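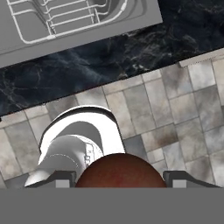 A wire dish rack in a gray sink, set into dark marble. Rendering.

Most kitchens sold today are designed around the idea that washing up by hand is over. I think that is a mistake, and it shows most clearly in how little room is left for drying.

I rented for a long time before my wife and I bought a place in Waddale. The rental kitchen was old and ugly. It had a deep sink, a sloped drainboard on the left, and a window over both. I never thought about the drainboard. Plates went on it wet and came off it dry, and the water ran back where it came from. The new kitchen had a smooth counter with nothing on it, and the first night I washed a soup pot I stood there holding it, looking for somewhere to put it down. I put it on a towel. Two years later there is still a towel.

The usual answer is the dishwasher. We have one and I use it. It does not take the big pot, the good knives, the cutting board or the cast iron pan, and it is no help at lunch when there is one bowl and one spoon. Every household I know washes something by hand every day. A kitchen that pretends otherwise ends up with a damp towel on the counter, and a damp towel looks worse than any rack.

Dionysis Panagiotou, who fitted kitchens in Wilmont until he retired, told me that customers stopped asking for drainboards when they started choosing kitchens from pictures. A drainboard looks like work. He kept the one in his own house and would not let his daughter take it out when she redid the cabinets.

I am not against stone counters or plain lines. I am against paying for them and then having to hide the ordinary things a kitchen is for. When friends come over we clear the towel and the pot off the counter and put them in the laundry room, still wet — I have seen other people do the same with theirs. A room that has to be emptied before it can be seen was planned for visitors.

The fixes are cheap if they come early. Grooves can be cut into the stone beside the sink. A sink can be ordered one size larger so a rack fits down inside it and drips where it should. In some countries the cabinet over the sink has an open bottom and slats for plates, and people there find it strange that we don't do it. Each of these costs far less than the faucets shown in the same brochures.

What bothers me is that the question doesn't come up. When we looked at new cabinets in April, the planner asked about wine storage and where we charge our phones. She had a page on lighting. I had to bring up drying dishes myself, and she wrote it down under "other."

We have not ordered anything yet. The quote we liked best has a smaller sink than the one we have now, and I have asked them to change it.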